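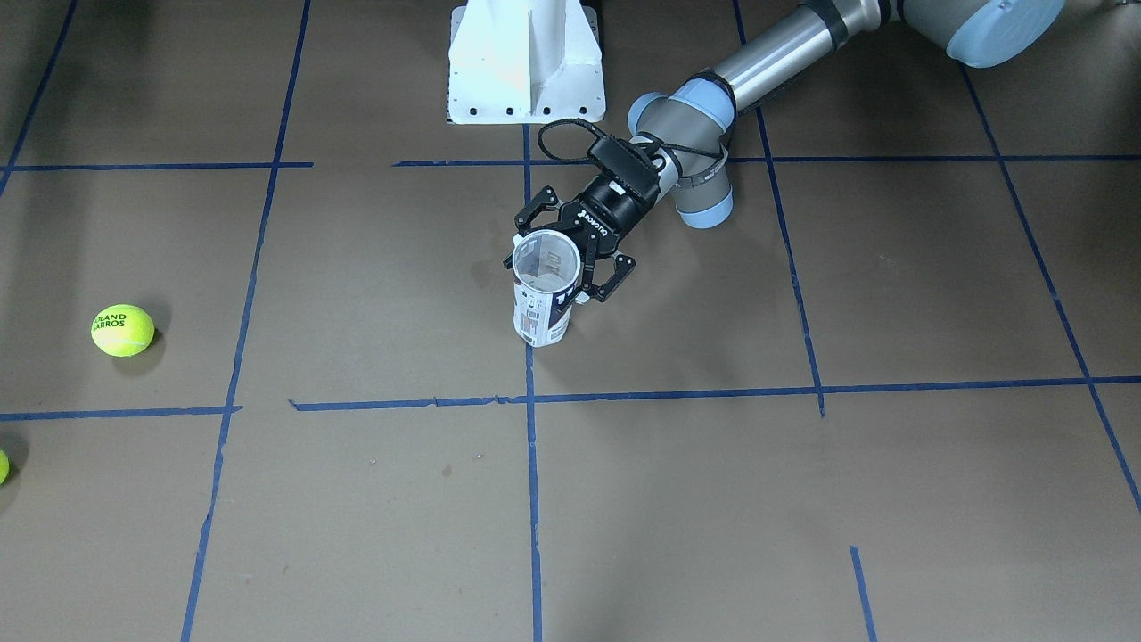
The arm should have stopped the moment the cable pulled tight, and it kept going for another two seconds, according to Kheri Massawe, who wants the stop tests repeated before anyone goes back inside the barrier.

Skaninent has halted work on one of its two-armed test cells at the Bellinel site after a fault in which the left arm went on moving with its gripper cable caught at the wrist. No one was hurt. The cell was shut down by hand from the operator's desk, and the company said it would stay off until a review is finished.

The fault happened during a routine handling run, in which the robot picks up and puts down light everyday items such as cups and tennis balls on a floor marked off with tape. The arm had closed on a cup and was starting its return move when the slack in the gripper cable hooked over a wrist joint. The controller is supposed to read the extra load as a collision and stop. Instead it logged a warning and carried on with the move.

The cable pulled partway out of its connector and the gripper lost its signal. The fingers stayed shut on the cup, and the operator pressed the emergency stop.

Beca Gape, who runs the test program for Skaninent, said the load limit on the left arm had been set too high. The setting was raised in August, when the cell was being stopped several times a shift by false alarms, and it was never put back. The right arm still had the original value.

"We changed it to get through a bad week and it stayed changed," Gape said. "The arm did what it was told to do. The number was wrong."

The cell had completed more than 3,000 pick-and-place moves on the higher setting. A search of the controller log found 14 earlier warnings of the same type, all on the left arm. None had led to a stop, and none had been passed on to the safety desk, because the software filed them with ordinary maintenance messages.

Ekov, which maintains the control software for the site, has sent an update that moves load warnings to the operator's main screen and requires them to be cleared before the next move begins. Changes to a load limit will now need a second sign-in and will expire at the end of the shift.

Skaninent is also changing how the cable is run. The loop at the wrist will be shortened and held by 3 clips along the arm, with a breakaway connector at the gripper end. Lema, a contractor that inspects equipment at Bellinel, will check the new routing with the arm at its full reach and at its tightest fold.

Two other cells at the site use the same controller. Both were checked and found to have the original limits, and they are running at reduced speed while the review continues.

Gape said a restart date for the stopped cell would be set once Lema has turned in its report. Staff who work near the cell have been told to keep it locked out until then, including for cleaning.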